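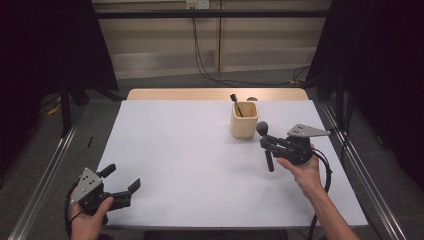

Joana Neves wrote to us in July that the children at the back of her Year 4 room had stopped asking her to repeat the spelling words, and that she no longer lost her voice by the last week of term. She also said the microphone clip was too stiff. It has been changed on the current model.

Print this page | E-mail this page

Firard Atus classroom soundfield system

The Atus is a portable speaker and teacher microphone for ordinary classrooms. It raises the teacher's voice a little and spreads it evenly, so that a pupil by the window hears much the same as a pupil in the front row. It is used in primary and secondary schools, in music rooms and in small halls. It needs no wiring and can be moved between rooms by one person.

The system is a classroom aid for everyone in the room. It does not replace a hearing aid or a personal radio aid, but it can be used alongside either. There is an audio output on the back of the speaker for connecting a pupil's own transmitter. Ask your teacher of the deaf before connecting anything, as settings differ from one aid to another.

What is in the box

- Speaker with carry handle
- Teacher microphone with lanyard and clip
- Pupil handheld microphone
- Charging dock for both microphones
- Mains lead, UK plug
- Wall bracket and fixings
- Quick start card and full instructions

The speaker runs from the mains or from its own battery. A full charge gives 17 hours at normal teaching volume, less if it is also playing sound from a laptop. The microphones charge overnight in the dock and the light turns green when they are ready. 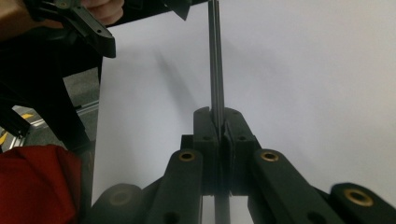
Setting up

Put the speaker at the side of the room, at the head height of a seated pupil or slightly above. A shelf or a low cupboard will do. Keep it away from corners, where the sound becomes boomy, and don't stand it on a radiator cover.

Switch on the speaker first and then the teacher microphone. They find each other within a few seconds. If two classrooms next to each other both have an Atus, pair each set once using the button under the flap and they will stay separate after that.

Wear the microphone a hand's width below the chin. Start with the volume at the lowest mark and turn it up while someone listens from the back. Most teachers set it too loud on the first day. If the class can tell which direction your voice is coming from, turn it down a notch.

The mute button is on top of the microphone. Get into the habit of using it when you speak to one pupil or step out into the corridor. The pupil microphone has a slide switch and can be passed round during discussion – it works well for assemblies and for quieter speakers reading aloud.

Care and repairs

Wipe the speaker and microphones with a slightly damp cloth. Foam covers can be washed by hand and should be left to dry fully. Replacement covers, clips and lanyards are sold separately under part number 92.

The speaker is guaranteed for seven years and the microphones for two.
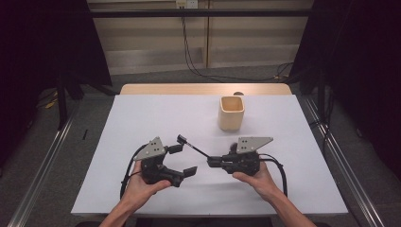
Batteries are covered for the first year only, and after that we can send a replacement which your site staff can fit with a screwdriver. Anything else should come back to the workshop in Zemville. Please put the name of the school and the room on a label inside the box, as we often receive several speakers in one delivery.

Price and ordering

£323 per set, excluding VAT. Delivery is free on orders of two sets or more. Schools can order on account with an official purchase order. We don't take card payments over the phone.

Sets can be borrowed for half a term before buying. Loan sets go out in order of request and the wait is longest in September. For loans contact Inès Courtois, and for repairs and spare parts Kastriot Omerović. Both are at the Zemville office during term time.

Page updated 14 Dec 2021

Print this page | E-mail this page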